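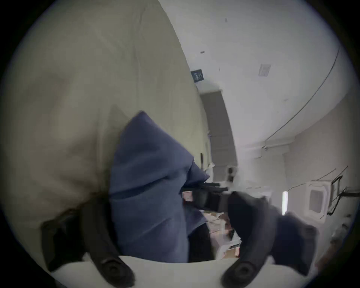 Blue cloth held in the gripper fingers.

Minutes of the review meeting, February

Present: Barbara Kaczmarczyk (chair), Maëlle Arsenault, Aurel Iordache, Yvette MacPherson, Rania Najjar (minutes)
Start: 14.00

1. Purpose

Barbara reminded everybody what we must decide: do we keep the Tronduvus hand-held gripper kit after the trial period, do we send it back to Varneck, or do we ask for a longer trial. The previous minutes were accepted with one correction. The supplier for the spare finger pads is MacLeod, and not Tornton as it was written.

2. Comfort and handling

Maëlle has used the kit more than the rest of us. She finds the shape of the handle good, but after 90 minutes of cloth work her wrists are tired and she makes slower movements. Aurel has the same feeling on the left side only. Yvette asked if the grippers can be made lighter. Varneck answered by e-mail that a lighter housing is planned, without giving a date.

Agreed: working blocks are not longer than 60 minutes until we know more.

3. Soft materials

The meeting spent most of its time on this point. The black fingers take thick fabric well. With thin knitted fabric Aurel often closes the jaw two times before he has a good hold. Barbara would like to see the same garment folded by three persons, so that we can compare the kit and not the people.

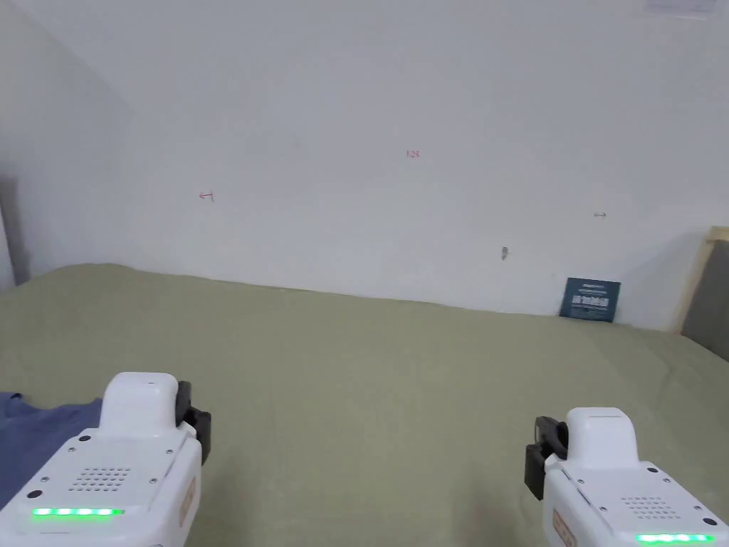 Textile Handling Group, Tornton Workshop

Yvette proposed to keep the green sheet under the cloth for all further sessions, also for the small pieces. Maëlle agreed, but she asked that the sheet is pulled smooth before each start. At the moment every person does this in a different way, and some do not do it. Rania will add one line to the working instruction.

4. Recordings

The kit came with storage for 600 recordings. Aurel said this is enough for the trial but not for regular use. He also noted that the naming of the files is confusing – the left and the right gripper each begin their own numbering, and the pairs must be matched by hand afterwards. Varneck offers a small program for this at an extra price. Barbara thinks it should be part of the kit, and she will tell them so.

5. Garments

We continue with T-shirts and other light pieces. The first step stays as it was taught at the introduction: take the two near corners, pull the edge straight, then fold away from the body. 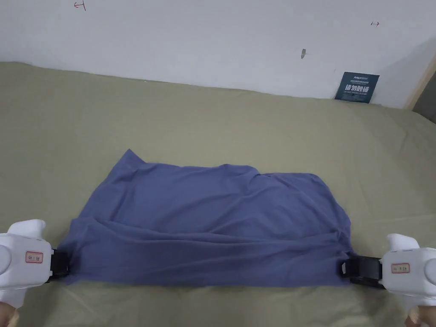

Maëlle wishes to add towels, but Barbara prefers to finish 100 good folds with the light pieces before something new comes in. After a short discussion this was accepted.

6. Price and service

The service contract includes one visit per year and replacement of the jaws. Yvette finds the visit too expensive for what we receive. She will ask for an offer without it – and also for the price of 10 pairs of finger pads from MacLeod.

7. Decision

No final decision today. We ask Varneck for four more weeks on the same conditions. Aurel voted against, he would prefer to buy now.

Actions
Barbara: letter to Varneck (longer trial, program for file pairs)
Yvette: new offer for service, price of pads
Rania: working instruction
Aurel: list of failed holds with thin fabric

End: 15.20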